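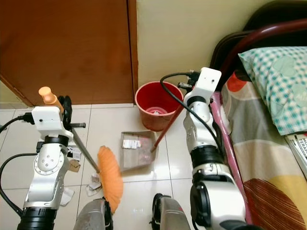

Who should decide which tasks are handed to the machines? The people who do those tasks now should decide first, and management should decide second, after reading what they wrote.

That is the position this association put to the Luron residences in April, and we repeat it here because the discussion has moved on to costs and has left the staff behind.

The room attendants at Luron clean occupied bedrooms. It is work with a broom, a dustpan and a bucket, carried out next to someone's bed and among someone's belongings. The proposal from Trekden, the contractor, is that two-armed robots take over floor sweeping in 21 rooms, with the attendants keeping the beds, the washing of surfaces and all contact with residents. On paper this is a fair division. Sweeping is hard on the back and the wrists, and few of our members would ask to keep it for its own sake.

Our concern is with what the paper leaves out. An attendant who sweeps a room also learns the room. She notices that a resident has stopped eating the biscuits left by the bed, or that letters are going into the trash unopened. A scrap on the floor may be litter, or it may be the telephone number of a daughter. Attendants make that judgment many times in a shift, and it appears in no job description. If the sweeping goes, the time in which the noticing was done goes with it, unless someone writes that time back into the schedule.

Blažena Polák, who has represented the attendants through 8 rounds of contract talks, made the point in her submission: "They have measured how long we hold the broom. They have not measured what we do while we hold it."

The second matter is supervision. A machine that handles household tools near furniture must be watched, at least in its first months, and the watching has been assigned to the same attendants at the same grade. We consider this new work. It calls for training, it carries responsibility when something is broken or thrown out in error, and it should be paid accordingly. The Amaral building settled this question before its machines were switched on -- a modest supplement, agreed in writing -- and relations there have been calm. At Rerkmont it was left until later, and some 4,000 hours of supervision remain in dispute.

We do not ask for the proposal to be withdrawn. We ask that no attendant's hours be cut during the first year, that the supervising role be graded, and that each resident be asked whether a machine may enter the bedroom. A refusal should be recorded and respected.

Written replies from members will be accepted until 11th July and passed to the residences in full, including those that disagree with this page.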